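Okay, a few of you asked how the building swap went after I grumbled about it for most of the spring, so I'm going to tell you the whole thing. Get a drink. I'm not known for being brief.

For anybody new, I live in an old brick building on Holroyd Street, four floors, and for as long as I've been in it we've had a shelf by the mailboxes where people leave things they don't want. Paperbacks, a jar of buttons, one boot. It was a sweet idea and it had become a heap.

Every few weeks somebody would tape up a note saying PLEASE TIDY THE SHELF and then somebody else would write something snippy under it in a different pen. I will confess that one of those pens was mine. I'm not proud of it. I was having a bad week and I'd tripped on the boot.

So in May, Ayana Lemma from the second floor knocked on my door holding a plate of very good cookies, which should have warned me, and said what if we did it properly. One Saturday, everybody's stuff out in the courtyard at once, take what you like, and whatever's left by evening leaves the property.

I said that sounded like a lot of work. She said yes, would I like to help. And I had a cookie in my mouth already, so there you go.

The first thing we argued over was money. Ayana wanted everything free. Charoen Nuchit, who has lived here longer than any of us and remembers when the courtyard had a fig tree, thought people take better care of something they paid a dollar for. I went back and forth on it, and I still do a little.

We landed on free, mostly because I couldn't face making change all day. Charoen was gracious about it. He did bring it up again twice, but graciously.

The second thing we argued over was clothes. I've been to swaps where it's ninety percent clothes and you spend the whole time holding up other people's cardigans. We set a limit of 10 pieces of clothing per household, clean, on hangers if you had them. That one rule did more good than anything else we came up with, and if you run one of these I'd beg you to steal it.

Coats didn't count toward the limit. I can't remember why we decided that, but it was eleven at night in Ayana's kitchen and we all felt strongly.

Now, the sorting. We asked people to drop things off early, and I offered my apartment because I'm on the ground floor and I am a fool. By Thursday night I could get from the couch to the bathroom if I turned sideways. I ate dinner standing up next to somebody's Perker sewing machine, still in its case, and I started getting ideas about curtains.

(I do not sew. I have never sewn. I want it on record that I did not keep the sewing machine, although I thought about it for two whole days, and I'd already picked out a fabric in my head, a kind of mustard.)

Something I didn't expect is how much you learn about your neighbors from a box. You'd think it would feel nosy, and it does for the first hour. Then you find that the quiet man upstairs owns every book ever written about the Arctic and is ready to part with them, and you like him so much better than you did that morning.

Another surprise -- people wrote notes. We hadn't asked them to. There was a waffle iron with a card on it that said "runs hot, be brave." There was a blue lamp with "was my aunt's, please read good books by it." I got a bit teary over the lamp and had to go stand on the step.

Yabsira Worku made the signs, and she has the most beautiful handwriting in the building, possibly in the city. KITCHEN. READING. TO WEAR. GROWING THINGS. And one that just said WHO KNOWS, for cables and so on. WHO KNOWS was the busiest table all day long. I should have given it more room.

If you're planning your own, put the kitchen things somewhere with shade and a bit of elbow room. People do not grab a casserole dish and go. They pick it up, they tell you about a casserole, they put it down, they walk around the whole courtyard and come back to it. You need space for all that thinking.

Books I would put last, near the way out. Otherwise somebody sits down with one in the first ten minutes and you've got a cork in the bottle. We learned this from Tekle Ejigu, who read most of a detective novel leaning on the gate while people squeezed past him saying excuse me. He took it home in the end. He says the ending's weak.

Toys need a plan of their own. I'd figured toys would be the easy part, ha. Puzzles have to be checked, and I mean really checked, laid out on the floor, or at least bagged with a note saying nobody's sure. Stuffed animals go through the wash. And anything in small pieces has to have a container with a lid, or you'll be finding it under your radiators until you move out.

Bricks were the favorite by a mile. I set up on the floor with a cup of coffee and I'm afraid I got very little sorting done, since you can't put away toy bricks without building at least one small bad house first. I'd like to meet the person who can.
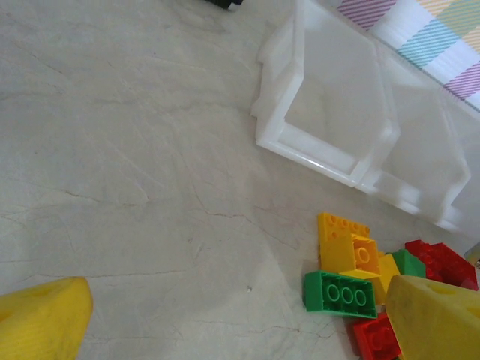
A little pile of bricks and the big plastic container, floor level.

My advice on bricks is don't separate them by color. I know it's tempting and I know it looks lovely. But it takes forever, and a kid will undo it all in one happy scoop, as is their right. Check for crumbs, check for pet hair, and let them go as a jumble.

Same goes for crayons, by the way. I spent a whole evening matching crayons to boxes while listening to a radio play, and it was a very pleasant evening, and it made no difference whatsoever to anybody.

Saturday itself we opened at 10, with people already waiting along the wall, some from the Ralari Court building across the street. We hadn't invited Ralari Court. We hadn't not invited them either, and they came with a folding table and a pot of lentil stew, so you can guess how quickly that got settled.

Asnakech Tesfamariam brought over a coffee pot and a tray of tiny cups and ran what I can only call a salon in the corner by the bike rack. I think half the swapping happened there. You'd mention you were looking for a rice cooker and a woman you'd never met would say oh, I have one, I was too shy to bring it, and off she'd go to get it!

The lamp went to a college kid who read the card twice and then put it in his shirt pocket. The waffle iron went to Charoen, who does not strike me as a waffle person, but he said he liked being told to be brave.

The boot didn't go. I had hopes for the boot. Somewhere out there is a person with the other one, and I'd set it right up front on WHO KNOWS, but no.

We closed up at 6. I'd booked a pickup with the Tencombe thrift shop for the leftovers, and they were lovely about it, but please call yours well ahead and ask what they won't accept. Ours wouldn't take pillows or anything with a frayed cord, and I had a fair number of both sitting in my hallway for a while afterward.

Four of us folded the tables and then just sat there in the courtyard finishing the stew out of those tiny coffee cups. It was still warm out. Charoen told us about the fig tree, where it stood and how the wasps loved it, and Yabsira went and paced out the spot with her shoes off. I think there may be a fig tree in our future. I've been reading up, and apparently they don't mind a wall.

A couple of you asked what I took home. One Arctic book, a colander that's better than my colander, and a scarf I'm fairly sure was mine to begin with.

The shelf by the mailboxes is still there, with one of Yabsira's signs over it now, and people have been keeping it pretty neat. The boot's on it. If you're local and you wear a left boot in a men's large, come by, I'll put the kettle on.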